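Brikthorpe, Volume 2: The One With All the Letters

Posted May 15, 2025

I bought the second Brikthorpe collection mostly out of spite. The first one ended on a cliffhanger so flimsy (our hero falls off a bridge, into what is plainly a river he has swum across twice already) that I wanted to see whether the writers had the nerve to pretend it mattered. They did. It takes up eleven pages. He gets damp.

After that, though, the book gets good, and I was not ready for it.

For anyone who skipped volume one, Brikthorpe is a town where the masked vigilante is also the tax assessor. Volume one treated this as a gag and then forgot about it for long stretches so that people could be thrown through windows. Volume two remembers. The villain, Clurkevard, has been underpaying on a warehouse for years, and there is a whole issue in which our man has to decide whether to catch him as a costumed crimefighter or simply send him a bill. I have read a lot of superhero comics and I can't think of another one where I was rooting for the bill.

The art settles down too. The early chapters in the first book had that problem where everyone's cape seemed to be in a different wind. The new penciler draws rooms you could walk around in, and when a fight breaks out in the records office you know which shelf is going to come down well before it comes down. I liked that a lot. The coloring is still muddy in the night scenes, and since Brikthorpe apparently gets four hours of daylight, that's a fair amount of mud.
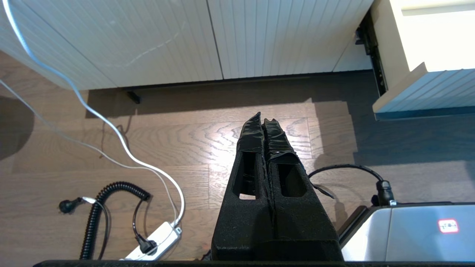
My favorite stretch is the Panyasiri two-parter, in which a retired safecracker by that name opens a noodle shop across the street from the bank she once robbed. Nothing much happens in the first half. She argues with a supplier. The hero comes in for lunch in his day clothes and she knows exactly who he is, and he knows she knows, and they talk about parking. Then the second half arrives and somebody decides we need a giant robot. I don't object to giant robots on principle, but this one stomps in like a guest who got the wrong house, and the noodle shop doesn't survive it. I was more upset about the noodle shop than about anything that happened to a named character in volume one.

Now, the package. This is the Edix edition, and Edix continues to bind its paperbacks as though it had a grudge against the middle of the page. There are two double-page spreads in the Clurkevard finale, and in both of them the important thing is in the gutter. In one case the important thing is his face. I pressed down hard enough to hear the spine complain and got one more eyebrow out of it.

On the plus side, they've kept the letter columns. All of them, from the original issues, scanned slightly crooked. I would have paid for these alone. One reader writes in on four separate occasions to point out that the town clock says a different time in every panel, and the editor's replies go from cheerful to terse to a single word. Another wants the sidekick killed off and encloses a drawing of how it might be done. (The sidekick makes it through the volume. I think the drawing may have scared them.)

Does it hang together as a book? More or less. The bridge business at the front is filler and the last issue is a crossover tie-in with a series I've never read, so the final pages are full of strangers shouting about a crystal. I'd have swapped the lot for a third noodle shop chapter. Still, I went back and reread the tax bill issue the same night, and I've already moved the book from the maybe pile to the good shelf, where it won't lie flat either.

Volume three is supposed to have the sidekick running for mayor. I'll be buying it, and I expect to complain about the binding then too.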